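Come run the member desk with me at Prisgate Credit Union

I manage the Wikness branch, and I'm looking for a part-time member services rep to start in June. We're small (14 of us, 3,379 members) and pretty cheerful, even at 8 a.m.!

You'd open accounts, help folks with lost cards, and walk people through our new Paiva savings app, which I love but which does make my dad call me a lot. More than 1,164 members have signed up for it so far, and they have questions.
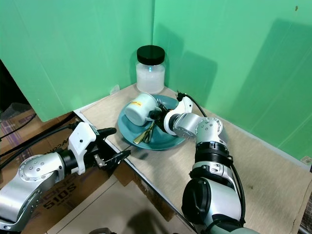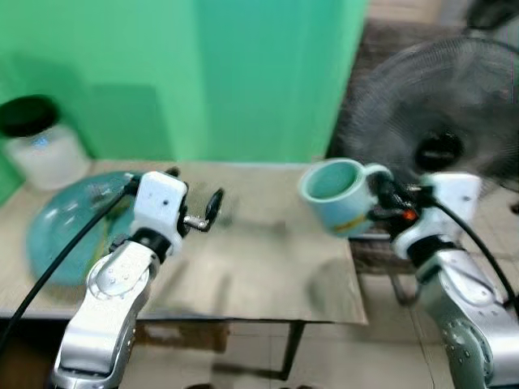
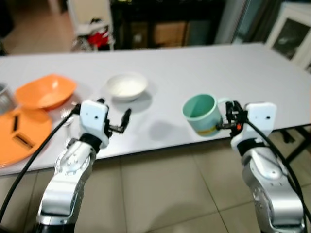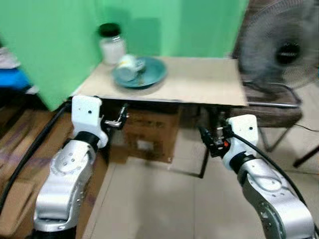
You don't need banking experience. I came here from a shoe store, so I really mean that. I do need someone who's patient on the phone, okay with basic math, and free until 6 p.m. on late nights. Training takes three weeks and it's paid, plus you get the staff rate on car loans after your first 90 shifts or so.

To apply, send me a resume and a few lines about yourself, or drop them off at the Jullance Street entrance and ask for the branch manager. I read every one and I'll write back either way.

14 shares | 3 comments

Recent items
Holiday hours at the drive-up window
Paiva app: resetting your PIN
Car loan rates for June

Contact us | © Prisgate Credit Union | Back to top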